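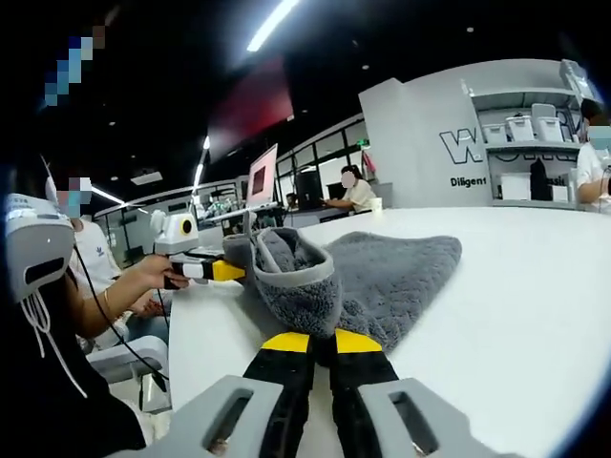

Asent Hand-Held Demonstration Grippers (pair)

Sold by Dremside. Price: $1,890 the pair. Tested May 24, 2025.

We stock four kits for teaching a robot by hand, and we've been slow to recommend any of them. The sales pitch is always the same: pick it up, do the chore a few times, and the robot will work out the rest. We don't believe the last part and we won't print it. What you are buying is a decent pair of recording grippers. What your robot makes of the recordings is between you and your training software.

What it does

You hold one gripper in each hand and do the job yourself. Squeeze to close the fingers, let go to open them. Each unit records its own view of the fingertips, how far they are open, and where the tool is moving. There is no robot in the room while you do this, so you can work at something close to normal speed. Compare that with the Haslam remote-control arms, where every move goes through a leader arm and a simple fold can feel like threading a needle in ski gloves.

Towels and other soft goods

Cloth is where we'd expect most buyers to start, and where we'd expect most of them to get fed up. The black fingers carry yellow pads at the tips, and on a plush towel with a raised hem the pads give you something to pinch with. Thin cotton is harder. We had trouble picking up a single layer of bedsheet, and so did everyone we handed the grippers to. If you can't do it with the tool in your own hand, don't expect a robot to learn it from you.

Two hands matter for this work. Asent will sell you a single unit. For folding, don't bother.

What we liked

Pads swap out without tools.
Grip stays comfortable for a fair while, though your forearms will know about it by the end of an afternoon.
Files are plain and open without an account.

What we didn't

The cable. It hangs from the gripper and catches on the table edge when you reach across. Clip it to your sleeve.
The housings either side of the fingers are bulky, and they bump each other on small items.
Asent quotes 9 hours of recording on the supplied storage. We got 6.
The manual is short on how many demonstrations you need. We asked, and were told it depends on the task. Fair enough – but it's a lot of money for "it depends".

In the box

Two grippers, two cables, spare finger pads, storage card, carry case. Headset not included. The Prurklow mount for fitting matching fingers to a robot arm is sold separately, and you will need it or something like it if you want the recordings to line up with your machine.

Returns

Unused kits can come back in their original packaging. Worn pads are not covered.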